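Drerkura open day, Rekthorpe site – visit notes

Carried over from the loose sheets so they are in one place. Gunnel Ekström ran the demonstrations for Drerkura. Bilal came along from our side and took the timing notes; his are the figures below unless marked otherwise.

Purpose of the visit: see whether their two-arm handover routine (they call it Mazurek) is far enough along to try on the Dravby bench. We looked at it in February on a video call and could not judge anything from that. Main open points then were cable handling, what happens when the receiving arm closes early, and how much retuning is needed when the part changes.

Arrived before the public hours. Ekström let us stand at the station during warm-up, which was more useful than the scheduled talk. Both arms are on the same extrusion rail at the front of the enclosure, so the base-to-base distance is set once and then checked with a gauge block. Tolerance on that check is 3 mm. I asked if thermal drift in the rail matters and was told they have not measured it. We should. 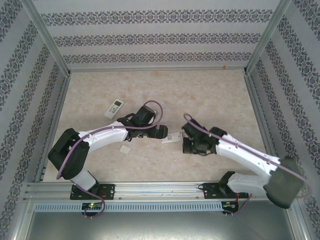

Controller side: one process per arm and a third one that owns the handover state. The arms do not talk to each other directly. The giving arm reports "presented", the receiving arm reports "closed", and only then is the release allowed. There is a timeout of 200 ms on the closed message. If it is missed, both arms hold position and wait for the operator. I prefer this to automatic retry, at least for a bench system. Bilal disagrees and wants one retry before the hold. Left open.

Cable routing is by loops over the wrist. Works at demo speed. I would want a clip at the shoulder before running it faster – a loop that size can get between the fingers if the wrist rolls the wrong way. Ekström said they have a software limit on wrist roll for this reason. Ask for the value.

Patterned paper on the enclosure walls is deliberate. They swap it between sessions so the vision model does not learn the background. Our plain panels are probably a mistake. Cheap to change, so put it on the list.

Objects used are household items, mostly flat or boxy. Remote controls are the standard hard case: thin, smooth, and the pose estimate flips end for end when the buttons are not resolved. They handle the flip by allowing either orientation at handover and correcting at placement.

Fingers: the lattice type in yellow plastic, with black rubber on the outer part. The openings are there to let the finger give a little on contact. Print orientation matters; the first sets split along the layers near the tip. I have the settings on paper and will copy them to the shared folder. Wrist view is good for final alignment on a box at short range, but any fast approach smears it, and labels become useless as a feature. They drop the wrist image from the estimate above a set joint speed and go back to the fixed view. Sensible, and simple to copy.
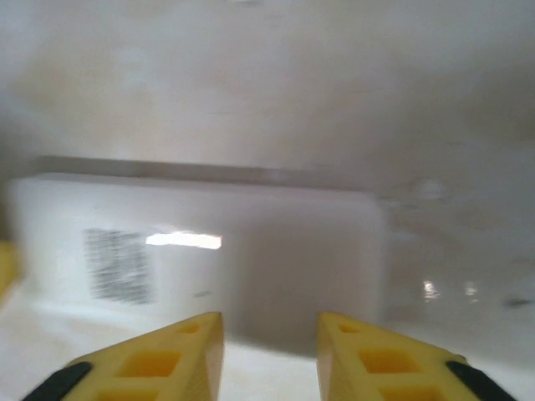
Rekthorpe, 23/06/2019

Afternoon session, written up on site before leaving.

Visitors were allowed to choose the object and place it by hand. Bilal logged 70 attempts over the session. Most of the holds were the closed-message timeout; the others were bad initial grasps on the giving side. I did not see a dropped part during the handover itself. Two of the drops Bilal has marked came during placement, after the second arm already had the part. He will separate these out when he types up the sheet.

Ekström stated that a finger set is replaced after 1,000 cycles regardless of condition. No failure data behind the number, it is simply what they settled on. Rubber is replaced when it looks glazed.

Things I tried with permission:
Box laid on its side with the label toward the gripper. Fine on slow approach. On fast approach the arm slowed down by itself, which is the fallback to the fixed view.
Same box pushed close to the wall. The planner refused the grasp. Correct, as the outer finger had no clearance, but the message on screen only said "no plan". Needs a better message if we adopt it.
Box moved by hand during approach. The arm followed to a point and then held.

Not shown: anything soft, anything heavier than the demo items, and any recovery after a protective stop. Asked about the last one. Recovery is manual, with both arms jogged back separately.

To do:
– request wrist roll limit and the joint speed threshold (me)
– attempt log, with handover and placement split (Bilal)
– print one finger set with their settings and run it on the single arm first
– measure our rail cold and after a full shift
– wallpaper for the side panels

Ekström offered a copy of the handover process under their evaluation terms. Terms not read yet. Do not install on the Dravby machine until that is done.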